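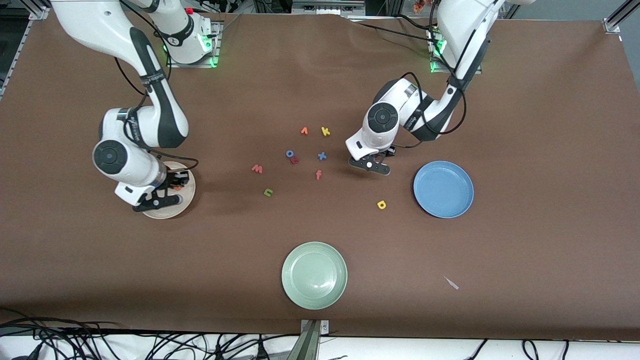 Week 2 – Sorting Letters on Plates

Reading for Monday: the Wragg chapter, first 20 pages.

The claim you will meet everywhere is that handling plastic letters teaches children to read. Be careful with it. A child who puts every orange piece on one plate has sorted by color. She may not know a single letter name, and the plate looks just as good to the visiting parent.

Questions to ask of any sorting task:

Who picked the rule? If the adult did, we are mostly testing whether the child listened.

Are symbols mixed in with the letters? Telling a plus sign from a t is harder than most manuals admit. Lalik leaves symbols out and then reports high scores – I would too, if I wanted high scores.

What happens to leftovers? Three plates suggest three groups, and children will force a piece to fit.

Fan and Nyitrai disagree on whether sorting carries over to spelling. Neither followed the children past April, so treat both with caution.

For class: write one sorting rule that a child could not follow by color alone. Keep it under 60 words. Skinner's sample rule is on the course page; find the flaw in it.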